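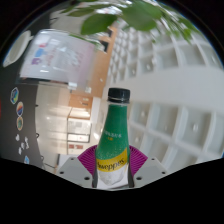

Unit 2. Reading a Beverage Package: Closure, Neck, Label, Contents

Course: Introduction to Household Packaging
Bernthorpe College, Department of Consumer Studies
Instructor: Marta Dmytriv

Purpose of the unit

Students will learn to describe a bottled drink in terms that another person could use to identify it on a shelf. The written description is the basis of the first graded assignment and will be used again in April, when the class turns to storage and shelf arrangement.

2.1 Closure

Begin every description at the top. Record the color of the cap, the type of closure, and the surface of the rim. The Schweppes bottle at the head of this unit has a black screw cap with fine vertical ridges. Ridges of this kind give the fingers a hold when the cap is turned. A cap should be described separately from the bottle, as the two parts may be sorted differently after use.

2.2 Neck and shoulder

The neck is the narrow section below the closure. The shoulder is the part where the neck widens into the body. Shoulders are recorded as rounded, sloped, or square. On the Schweppes bottle the neck is transparent and the shoulder is rounded. Students often leave the shoulder out of their notes, and marks will be deducted for this.

2.3 Label

State how much of the body the label covers, then its main color, then any pattern, and last the lettering. Green with tiny lighter dots is an adequate entry for a background; "festive" is not. A band or stripe is entered on its own line with its direction. For the Schweppes bottle the entry would read: yellow band, diagonal, brand name in dark lettering.

Small print is copied only where it can be read. Where it cannot, write "illegible" and give the color of the print. Do not complete a line from memory or from another bottle of the same brand.

2.4 Body and contents

Note whether the contents can be seen. A clear section below the label is common on plastic bottles and allows a shopper to judge the color of the drink. Pale contents are difficult to describe through clear plastic – reflections may be taken for the liquid itself. Turn the bottle and look a second time before writing.

2.5 Assignment

Choose one bottle from the Pomare shelf in the teaching room and describe it in no more than 355 words, following the order of sections 2.1 to 2.4. The assignment carries 50 points. Submit it on paper by July 20, 2023.

Reading: Unit 2 of the course reader, to page 23.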